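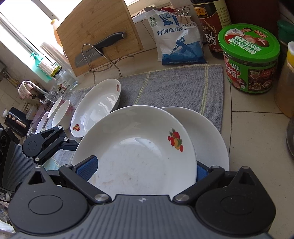

White ceramic plate with a printed decoration of red and orange apples.

PRESS RELEASE
For immediate use

Valtholm Hospital to open aftercare service for people who have finished cancer treatment

Valtholm Hospital will open a new aftercare service in December for adults who have completed treatment for cancer. The service, named Cai, will be open to patients from Valtholm and the neighbouring district of Trastoten, and will offer appointments, telephone advice and group sessions for up to five years after the end of treatment.

Cai has been set up with a grant from the Woltel Foundation, which will meet the running costs of the service until it becomes part of the hospital's ordinary budget. It will have room for 900 patients in its first year.

Under present arrangements, patients at Valtholm return to the clinic that treated them for check-ups at set intervals. These visits are mainly concerned with whether the illness has come back. Patients have told the hospital that there is often too little time to discuss other matters, such as tiredness, numbness in the hands and feet, poor sleep, changes in weight, worry before scans, and the practical side of going back to work.

Check-ups with the treating clinic will continue exactly as before. Patients who join Cai will keep the same consultant, and no existing appointment will be moved or cancelled.

Brahim Tawfik, Head of Aftercare at Valtholm Hospital, said: "The last day of treatment is a date that patients look forward to for months. Many then find the weeks that follow harder than they expected. Family and friends assume that everything is back to normal, hospital visits become fewer, and questions come up that seem too small to ring a consultant about. We want those questions to have somewhere to go."

Each patient who joins will be given a named nurse and a first appointment lasting one hour. At that appointment the patient and nurse will draw up a written plan, which will set out the treatment received, any lasting effects that are already known, the signs that should be reported to a doctor, and the help the patient would like to have. A copy will be sent to the patient's GP. The plan will be looked at again every year, and sooner if the patient asks.

The nurse may refer patients to a physiotherapist, a dietitian, a psychologist or an adviser on work and benefits, all of whom will hold regular sessions within the service. Patients who had treatment affecting the shoulder, neck or jaw will be offered an early physiotherapy appointment as a matter of course.

The telephone line will be answered by nurses from 9 am on every weekday, and on Sunday afternoons. The Sunday hours were added at the request of former patients who read the first draft of the proposal. Several wrote that the day before a scan or a blood test was the time when they most wanted to speak to somebody. The line is not an emergency service, and anyone who is seriously unwell should continue to use the usual emergency number.

The group sessions will be held in the day unit on the ground floor and will cover returning to exercise, eating well after treatment, managing tiredness, and talking to children and employers about illness. A relative or friend may attend any session with the patient. There is no charge, and no session is compulsory.

The five-year period begins on the day after the patient's final treatment and runs for 1,826 days. Mr Tawfik said that the hospital had chosen to state the length of the service in days so that there could be no doubt about when a patient's place came to an end. Patients reaching the end of the period will have a closing appointment, and their care plan will then pass to their GP.

"Some people will need us a good deal in the first few months and hardly at all later on," he said. "Others will feel perfectly well for three years and then ring about something that has been troubling them. Both are welcome to use the service in the way that suits them, and a patient who has been silent for a long time will not lose a place."

The service will keep a record of the reasons patients make contact and will publish a report at the end of its first year. Patients will be asked separately whether their information may be used for this purpose, and refusing will have no effect on their care.

How to join

Adults who finished treatment at Valtholm Hospital within the last five years may apply. Those who live in Trastoten but were treated elsewhere may also apply, with a letter from their GP. Patients who are now coming to the end of treatment need take no action, as their clinic will give them the form at their final visit. Forms are also available from the main reception desk and from GP surgeries in both districts.

People taking long-term tablets or hormone treatment may join once the main part of their treatment is complete. The clinic will confirm the date that applies.

Notes to editors

Valtholm Hospital provides general and specialist care to residents of Valtholm and Trastoten.

The Woltel Foundation makes grants for health and rehabilitation in both districts.

Brahim Tawfik is available for interview by arrangement with the hospital press office. Requests to speak to patients should be made through the same office and will be passed on only to those who have agreed to be contacted.

Ends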